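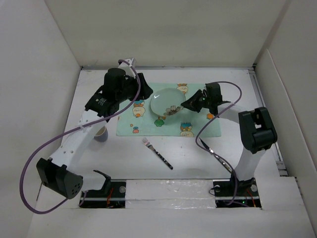
*Fig. 1. Two arms, one plate, one placemat. Cutlery and cup still on the tabletop.*

## Handout 3: Notes on the Drivden visit

Those of you who came on Tuesday can skip the directions to the bus stop, which I have removed anyway. Those of you who did not come are still responsible for the material, and the questions at the end are for you too.

We were shown around by Şengül Erdem, who runs the two-arm bench at Drivden and has answered the question "will it do my dishes?" so many times that she now answers it before the hand goes up. (No. Next question.) The task of the day was setting a table for one: plate on the placemat, fork and knife beside it, cup somewhere a person could reach it. A four-year-old can do this, though as Gráinne Ó Dálaigh pointed out from the back, a four-year-old has had more practice and is allowed to cry.

### What to look at in Fig. 1

The grippers come at the plate from opposite sides. The left one ends just short of the rim, and the right one is touching it or as good as touching it. Hold on to that small difference, as most of the morning's discussion came out of it.

A plate is a nasty object. It is shallow and smooth, and the part you would like to get hold of sits very close to the table. One arm can push it around quite well. Picking it up one-handed means getting a finger under the rim, and the usual outcome is that the plate slides away at the speed of the finger. With two arms you can squeeze it from both sides, or use one arm as a wall while the other does the work. Both plans need the arms to agree about where the plate is.

If one side makes contact early, the plate moves, and the other arm is now heading for a place where the plate used to be. On a bare table you get a slide. On a cloth you may get a slide, a bunched-up cloth, or both. Ms. Erdem calls this "the tablecloth trick, without the trick."

### The placemat problem

Several of you asked why the bench had a placemat covered in cartoon animals. Her answer was that homes have them. A plain gray mat would make the vision work easier and the results less useful. To a camera, a printed flower on a plate and a printed animal on a mat are both patches of color with edges, and only one of those patches is going to come along when you lift the plate.

For the same reason, note that the plate and the mat are both green. You had no trouble telling them apart. Think about what you used: the rim, the little highlights, the shadow on the cloth. Write these down, because question 2 asks for them.

### Cutlery

The fork and knife lie at a slant on the tabletop, below the mat. Flat things on flat surfaces were the subject of Handout 2, and everything in it still applies, including the part where I said it would come up again.

Look also at the cable hanging over part of the knife. Cables did not appear in any of the diagrams I drew for you in class. They never do. A planner that knows the exact shape of every link may know nothing at all about a thick purple loop that sags wherever it likes, and the loop can block a camera's view or brush something on the table. The cup shows a similar difficulty: from this side, a good part of it is hidden behind the left arm.

### Numbers, for those who wrote down different ones

Ms. Erdem's rule is 30 tries before anyone is allowed to say that a change helped. The morning group saw 16 of them. Two people in that group handed me notes stating that the new grip "works." Please reread the first sentence of this paragraph.

### Reading

Betancur, the chapter on two-handed grasping. Skip the proofs on a first pass. The Drendholm notes on cloth are optional and rather gloomy.

### Questions (due before the next lab)

1. Suppose the right gripper touches the rim first. Sketch the forces on the plate, with and without friction from the mat. Arrows, please, and labels on the arrows.
2. Name the cues that separate the plate from the mat. For each, say what change in the lighting would spoil it.
3. Propose an order for placing the four items in a one-person setting. Defend your choice of what goes first.
4. Where would you add a second camera to see the whole cup? What would the arms block from there?

One page is enough. Whoever left a blue umbrella at Drivden should email me; it is in my office, and it drips.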